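Wevunwood Data Collection Group
Minutes of the December meeting

Started 10:05 a.m. Present: collection, labeling, training and floor support. Minutes of the last meeting were accepted with one correction: the Hong line was listed as paused and should have read "moved to second shift."

1. Episode count

Collection reported 1,292 accepted episodes for the kitchen set, against a target of 2,000 before the next training run. A further 452 were recorded and rejected at review. Most of the rejects fall into two groups: the operator restarted a motion halfway through, or the written instruction did not match what the arm did. Labeling asked that the two be tagged separately from now on. Agreed.

Training said 2,000 is still the number they want for a first run and 3,000 is what they would like before anyone compares results with the Riker set. It was left at 2,000.

2. Instructions

The prompt list has grown without much control. "Wipe the top," "clean the top" and "use the sponge on the cabinet" are all in use for the same task. Labeling would like to keep the variety but have it written down, so that each task has one base sentence and a fixed list of rewordings. Training agreed. Draft list to be sent around before the next meeting.

There was a short discussion on whether operators should read the prompt aloud before starting. No decision.

3. Plonder upload

The Plonder tool still drops the last seconds of long episodes when two stations upload at once. Floor support has set the stations to upload in turns — slower, but no losses have been logged under the new order. Keep as is until the fix comes through. Collection will stop deleting local copies on the same day.

4. Sponge and drawer tasks

The four-drawer cabinet is now used for both the wiping tasks and the open/close tasks. Operators find the sponge harder than the bowl. It gives under the fingers, and a grasp taken near one end tends to turn it. Collection wants more starts with the sponge lying at an angle, as most of the early episodes had it square to the front edge. Training supports this and asked for the bowl to stay on the top as a second object in at least part of the set.

Drawer starting positions were also raised. At present each operator sets them by eye. Proposed: three written starting states, noted in the episode record. Agreed, to begin with the next batch.
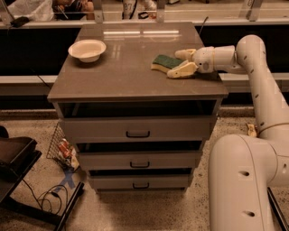
Labeling asked by message that failed grasps be kept if the operator recovers within the same episode, saying that the model will need to see how to get out of a bad grip and that throwing these away leaves only the easy ones. Training had no objection, provided they carry their own tag. Collection will go back through the rejects and pull out any that qualify.

5. Other items

Review sheets are to be filled in at the station, before the operator changes over.

Request for a second reviewer on late shift: carried over.

Closed 11:20 a.m. Next meeting in January, same room.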